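Why I Stopped Buying Things in Sets

February 12, 2019

When I moved to Rallereck nine years ago, I had two suitcases and a strong wish to own a real household. In my parents' home everything was mixed. The plates came from three different grandmothers and the forks had different weights in the hand. I was a little ashamed of it when guests came. So with my first proper salary I went to Meinecke, the big store near the station, and bought a complete dinner set called Teva. It had 296 pieces if you count the cutlery, and yes, the box was proud of this number and so was I.

I want to argue that this was a mistake, and that many of us make it.

A set looks like a finished decision. You pay once and you never have to think again about which bowl goes with which plate. But a set is only finished on the first day. In the second month I broke a soup plate. In the second year I broke two more, and Meinecke told me the Teva line was changed and the new white was a different white. I had paid 520 for the whole thing, and suddenly it felt to me like a mouth with missing teeth. With my parents' plates nobody would notice such a loss.

There is also the question of what you really use. From my set I used the small plates every day, the deep ones when I made soup, and the fish knives never. I do not eat much fish. Still I carried those knives through two apartments, wrapped in newspaper, up the stairs and down again. I could not give them away, because then the set would not be complete. I find this a strange kind of power for a fish knife to have.
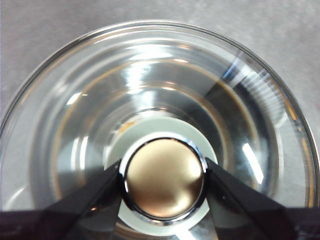 My friends say that buying piece by piece costs more. This can be true, and I do not want to pretend the opposite. A single good glass from a small maker like Koro can cost as much as six from the supermarket. But when I buy one thing, I ask myself a question that I never asked in front of the big box: where will I put it, and what will I eat from it? Often the answer is that I do not need it. I go home with empty hands and I have saved the whole price.

The stores understand this very well. In the last Meinecke catalog, which comes every March, I saw a kitchen starter package with 200 parts. It is meant for students. I was a student too, and I owned one pot, and I had people for dinner in that time more often than now.

I do not say that everybody must live from flea markets. Some people feel calm when the shelf is all one color, and calm is worth money. A restaurant needs plates that stack. If you have a big family and a big table, maybe the box is right for you.

For me it was not right. Last year I gave most of the set to a neighbor's daughter who was moving out, and I kept four small plates, which I still like. I offered her the fish knives also. She looked at them politely and took the soup spoons.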